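Field trip bag check, Mon 1 April

Name windows: OK. I like a first name and our phone number in every one (the ink runs, so please use pencil!).
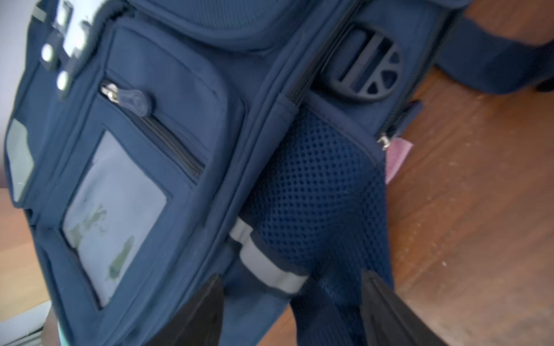 Straps: OK, mostly. Frauke Lammers has two with loose stitching, and I'll sew those before May.

Zippers: redo. Sand again, ugh. A dry toothbrush gets most of it out.
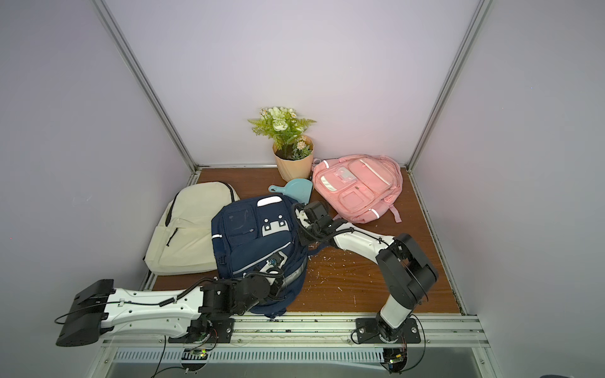 Water bottles: OK. The 500 ml ones fit the side pockets best.

First aid pouch: short on band-aids, I'm buying more tonight.

Checked by Ida Wendt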